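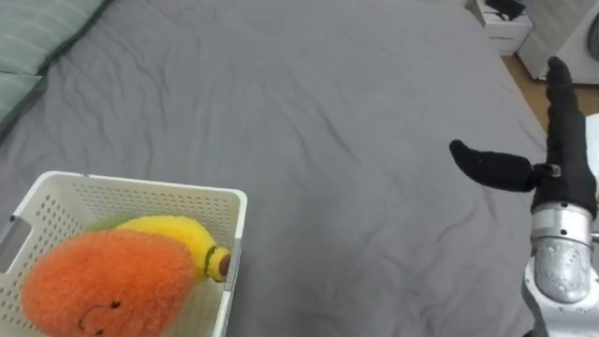

The Harnent fitted sheet comes with a promise printed on the band: it will not pop off. I have bought four sheets in my life that made the same promise, and every one of them let go at the top left corner within a month. So I came to this one in a bad mood, and you should read the rest of the review knowing that.

I paid $62 for the queen in dark gray. The company sells it as 200 thread count cotton percale, and I want to give them some credit there. Most brands in this price range shout about numbers so high they could only be reached by counting each strand of a twisted yarn separately. Two hundred is an ordinary number for percale and I had no trouble believing it. The fabric is thin, crisp and slightly papery out of the package. My husband compared it to sleeping on a road map, which is unfair after the third wash and completely fair before it.

**Fit**

The pockets are deep. Our mattress is thick, with a topper, and the sheet got down over all the corners without me having to kneel on the opposite side and swear. Elastic runs the whole way around the hem instead of just at the ends. In five months the corners have come up twice, both times on my husband's side, and he sleeps like somebody trying to get out of a sack.

That is better than I expected. It is also not what the band says. "Will not" is a strong phrase to print on cardboard.

There are little woven tags marked SIDE and END on the inside of the hem, and I like those more than anything else about the sheet. Mine are already fraying.

**Wrinkles**

The Harnent site calls this an "easy care" sheet. I don't know whose care they had in mind. Percale wrinkles, everybody who sells it knows that, and this one wrinkles the moment you sit down to put your socks on. Taking it out of the dryer while it's a bit damp helps for one night. I tried ironing it once, in December, when I had guests coming and a high opinion of myself. I won't do it again.

If a smooth bed matters to you, buy sateen and put up with being warm.

**Color**

Dark gray was a compromise. I wanted white, and I live with people who eat toast in bed. The color has held up fine so far, with no bleeding that I could find, though I washed it alone the first two times and can't swear to what would have happened otherwise. Lint is another matter. Every bit of fluff from every towel we own shows up on it, and the lint roller now lives on the nightstand.

**Compared with the Plollura**

My friend Precious Bañez has the Plollura, which costs a good deal more, and she let me borrow a spare for a week. It is softer. The stitching at the corners is neater too, doubled where the Harnent has one line. But it slid around on our mattress all week, and by the last morning I was lying partly on topper. She says it stays put on hers, and her mattress is older and has a rougher cover, so make of that what you like.

**Returns**

I didn't need to return mine, but I wrote to ask how it would work if a seam failed. A person called Igor answered the next day and said I'd need the original band. The cardboard band. I had thrown it out, as you would — and the listing says nothing about keeping it.

**Would I buy it again**

Probably, on sale. It is cool to sleep on, it mostly stays where you put it, and it hasn't pilled. At full price I'd want the tags sewn on properly and a return policy that doesn't depend on trash.

4 out of 5, and I took a while getting up to the 4.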